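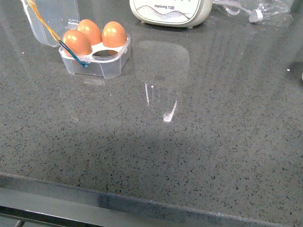 15th February, Plundetthorpe kitchen bench

Egg carrier, second go. The lid is still the weak point. It's clear plastic on a hinge that opens well past upright, and I've caught it with my sleeve twice this morning, once with witnesses. Yevhen Panasiuk says to load the back cups first so your hand never has to cross an egg already seated. Annoyingly, he's right. Front ones last from now on.

Three brown eggs in, one cup left free. Leaving it that way for the shelf test, as Nazar wants to know whether a part load rattles more than a full one. My money's on yes. His is on "depends on the egg", the kind of answer that gets you put in charge of buying the eggs.

Fit: one of them leans a bit. The cups in the white insert suit a middling egg and are vague about anything else. Tried one of the monsters from the Drirkeck farm stall earlier and the lid wouldn't close over it. Didn't push my luck. It went into an omelette, with some help from me.

Bench: the polished stone looks lovely and is a terrible colour for finding bits of shell. Everything on it is already a speck. I wiped the same fleck for a good while before conceding it was part of the counter. Tea towel under the box when we do the lid-slam runs, and NOT the good one.

To do
- weigh the box with three, then with four (scale reads 393 g with the mug on it, so take the mug off, Nazar)
- close the lid slowly ten times, then at the speed of somebody late for work
- check the insert for stress marks near the hinge side
- ask Pekeo if they do a deeper insert. Last July's quote was for 2000 pieces, a touch more than our 115

Omelette needed salt.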